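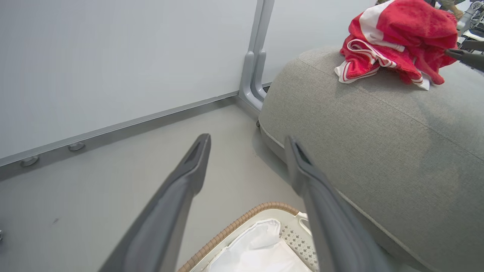 Stakow wants a part-time laundry tidier for its show flats at Unmont, and we would sooner have someone who doubts our methods than someone who loves them. We have been told many times that a folding system will fix everything. So far a red and white towel still ends up bunched on top of the sofa, with the basket right beside it. Can you do better? Most applicants say yes. Few have shown us.
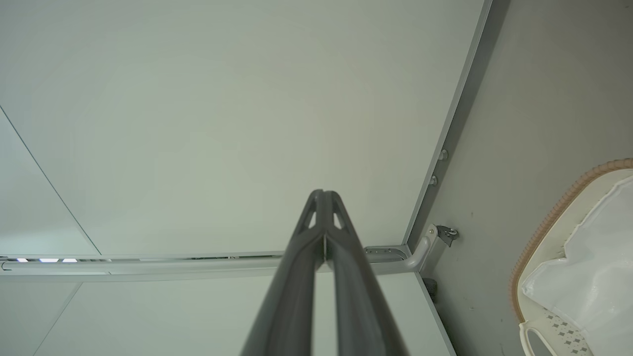

Pay is 80 a shift, 2 shifts a week, starting in November. You will fold, sort and put away, then write down what took too long. Certificates in decluttering will not impress us. Plain notes might.

Write to Violeta Toledo at Stakow, saying which tidying advice you think is nonsense and why. No CVs over 2 pages.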